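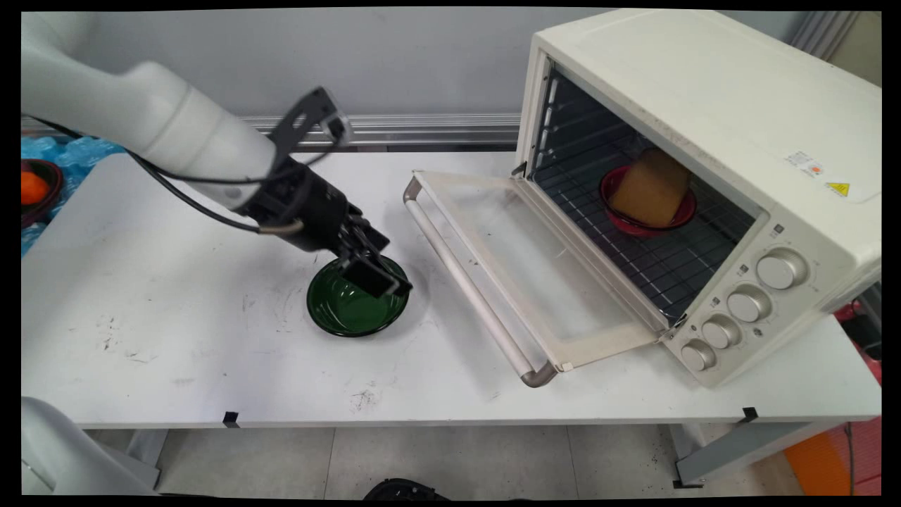

A toaster oven with its door open. The red bowl is on the rack and the green bowl is on the table.

How a toaster oven works

A toaster oven is a small oven that stands on a table or worktop. It does the same job as the big oven in a kitchen, but it has less space inside to heat. This page explains the main parts and what each one is for.

The door

The door is mostly glass, set in a metal surround. It is hinged along the bottom, so it opens downwards. A long bar runs across the door as a handle. When the oven is shut the handle is at the top, and when the door is let down the handle ends up near the table. Glass lets the cook check the food without opening the door. Each time an oven door is opened, hot air escapes and the oven has to heat up again.

The rack

The rack is made of wire, with gaps between the wires. Hot air can pass through the gaps and reach the underside of the food. Look at the inside wall of the oven and you will find grooves running from front to back. These are rails. The rack slides along them, and it can be moved to a different pair of rails to bring the food nearer to the top or the bottom.

Where the heat comes from

Most toaster ovens contain heating elements. An element is a rod or tube that gets hot when electricity flows through it. The elements heat the food in two ways:
Radiation — heat travels straight from the element to the surface of the food.
Convection — warm air moves around inside the oven and carries heat with it.
Radiation does most of the work when bread is toasted. The outside of the bread dries, and then it turns brown. The browning is a chemical change called the Maillard reaction. It cannot be undone, which is why toast does not turn back into bread when it cools.

The knobs

The oven at the top of the page has four round knobs on the front, and the top one is the largest. Knobs on ovens of this type usually set the temperature, the time and which elements are switched on. The markings printed around a knob show its settings.

The labels

There is a yellow triangle on the oven. A yellow triangle is a warning sign, and it is used on many kinds of machine. Find out what a warning sign refers to before you touch anything near it.

Which bowls can go in?

Only a bowl made to withstand oven heat should go into a hot oven. Many glazed pottery bowls are suitable, but most plastic bowls will soften or melt. Colour tells you nothing about this. Turn the empty bowl over and look for a mark underneath, or ask an adult. The bread in the red bowl is a toy, and toy food must never be heated.

Safety

An adult should switch the oven on and take hot food out.
The glass, the rack and the metal parts stay hot after the oven is off — wait until they have cooled.
Keep paper and cloth away from the oven.

Words to know

Element: the part that turns electricity into heat.
Hinge: a joint that lets a door swing.
Convection: heat carried by moving air or liquid.

Text by Nikola Kneževič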